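20 February 2021

Rain until lunch, so we pruned only in the afternoon. Abelardo wants to finish the upper rows at Wolness before March and I think we will manage it, if my hands agree. I am still slow with the old vines. He looks at one for a moment and cuts, and I walk to both sides of it like a person buying a horse.

In the morning we tasted from the barrels. The white from the lower field is still closed and a little sour, like green apple skin. The red is better than I expected after such a dry summer. Niloufar found cherry and something of black tea in it. I found the cherry only when she had said it, so I do not trust myself there. Barrel 16 has a smell that I don't like. Abelardo says to leave it for two weeks and not to open it every day, and I know he says this to me especially.

Murdo Halliday came at noon with the soil results and stayed for soup. The limestone is closer to the surface in the corner by the road than we believed, and this explains the weak plants there. He planted that corner himself in 2000, when the owner before us had it, and two years later, in 2002, hail took nearly everything. He told it very calmly, with bread in his hand. Afterwards he opened a bottle from his own cellar, the 2000. The cork broke and we had to pour it through a cloth. It was brown at the edge and smelled of dry figs, and I liked it more than the others did.

I wrote to Tsung-han about the labels. He needs the final text and I still change the same sentence each evening. "Grown on a slope that faces east" is maybe enough.

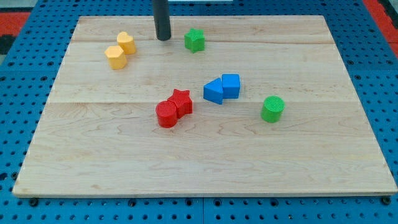 Colored shapes on the board.

After dinner I copied the cellar notes into the new book. My old ones are half in my language and half in English, and in some places I cannot read either. The sugar numbers are all there, but for one barrel I forgot to write the temperature.

Tomorrow: sharpen both pruning shears, call Seung-woo Byun about the corks, ask Murdo for the name of the man who repairs stone walls. The wall behind the press is losing small stones again.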